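When a Gripper Lets Go Too Soon

The fault first appeared in February, during routine sorting trials at Hamov. A two-arm cell built by Tivier released a brake pad before its left gripper had reached the drop point. The part fell a short distance and struck the table. No one was hurt, but the cell was stopped and the event was entered in the safety log.

Engineers reviewed 311 pick cycles and found the same early release in 14 of them. In every case, the controller from Codine had read a brief drop in finger pressure as a completed placement. The drop came from the pad's backing plate shifting in the grip.

Hamov had set the pressure check at 100 milliseconds. The revised setting is 145, and the arm must now confirm its position before the fingers open. Lund, which inspects the site's machinery, also asked that staff stay outside the marked zone until both arms report a full stop.

Trials have resumed at reduced speed. Hamov expects to keep that limit in place until nearly all part types have been tested again, small round parts included. 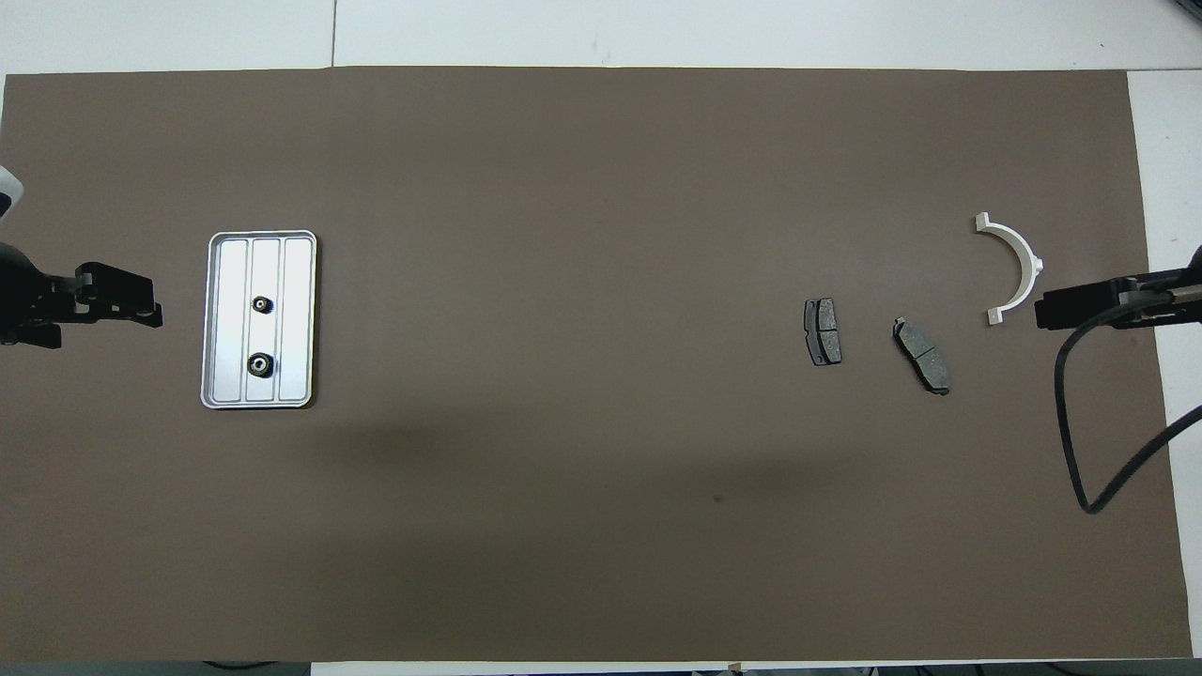

Brake pads, a ribbed metal tray and a white bracket between the cell's two grippers.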